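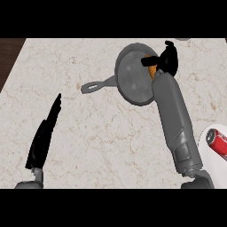
OLLDALE, Apr 5, 2018 - Trorkgate today released Guma 3, a new version of its motion planning software for two-armed robots, and we can't wait to see what people build with it! Guma now plans both arms together, so one gripper can close around a piece of food in a frying pan while the other stays well clear on the other side of the counter. The simulator has grown too, with 80 new kitchen layouts, veined marble countertops included.

"We rewrote the collision checker from scratch, and long pan handles were the thing that kept us up at night," said Urszula Jakubowski, who leads the planning team. "I'm so happy with how it handles them now."

Guma 3 is a free update for current users. Support for Jitpraphai arm controllers follows in August.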